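Clearing a Shared Table: Sorting Small Household Items

Mernotico Home Services Guide
Section 4: Tables and Work Surfaces

Residents of the Grendport and Morris buildings are asked to clear shared tables before the Sunday linen change. The procedure below applies to any table that has collected a mixture of writing supplies, toiletries, food packaging and ornaments. Allow 30 minutes for a full-size dining table and 12 minutes for a side table.

What you will need

One tray or shallow box for items going to another room
One waste bag
A soft, dry cloth
A damp cloth for containers and lids
Labels and a pen

Step 1. Remove waste first

Collect empty snack bags, used napkins and loose receipts. Check each bag before discarding it. A bag that still holds food should be folded over at the top, closed with a clip and returned to the pantry. Crumpled packaging tends to hide small objects, so lift it straight up and look underneath before moving on.

Step 2. Group what remains by room

Place items together according to where they are kept. Markers, pens and their holders form one group. Shaving supplies form another, whether or not they have been opened. Ornaments are set to one side and handled last.

Do not carry single items to their rooms as you find them. Complete the sorting at the table, then make one trip per room with the tray.
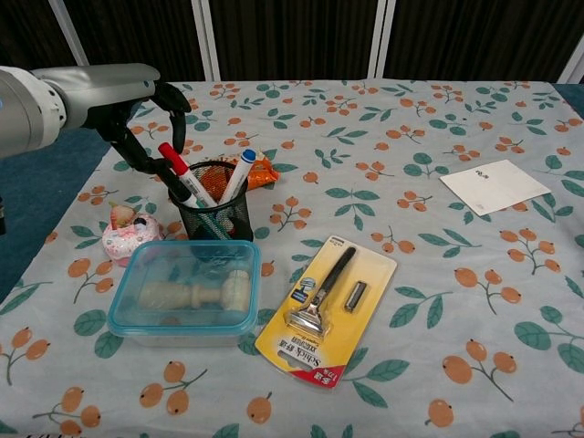

Typical mixed table before sorting: markers in a mesh holder, a shaving brush in a lidded container, and a packaged razor.

Step 3. Check the writing supplies

Test each marker on scrap paper. Press the cap on firmly until it seats, and discard any marker that no longer writes. Empty the holder completely, including short items that have slipped below the rim, and wipe the inside with the dry cloth. Wire mesh collects lint at the base and may need a soft brush. Return the longest items to the holder first and spread them evenly so that it stands level.

Step 4. Store the shaving supplies

A shaving brush must be fully dry before it is placed in a closed container. If the bristles feel damp, leave the brush out overnight with the lid off. Wipe the lid and rim with the damp cloth, dry them, and label the container with its contents.

Razors in unopened blister packs should stay in the packaging until needed. Store them flat in the bathroom cabinet, on a shelf out of the reach of children. Spare cartridges are kept with the razor they fit. An opened razor is never placed loose in the tray; cover the head before carrying it.

Step 5. Clean the tablecloth and replace the ornaments

Lift the tablecloth by its corners, shake it outdoors and check it for ink marks. Printed cloths should be washed separately the first time, in cool water. Smooth the cloth so that it hangs evenly on all sides. Dust small figurines with the dry cloth and set them back from the edge, where sleeves will not catch them.

Items left unclaimed

Anything without an owner goes into the Iltolari box beside the linen shelf. Attach a label stating the table and the day it was found. Toiletries that have been opened are not accepted in the box and should be thrown away.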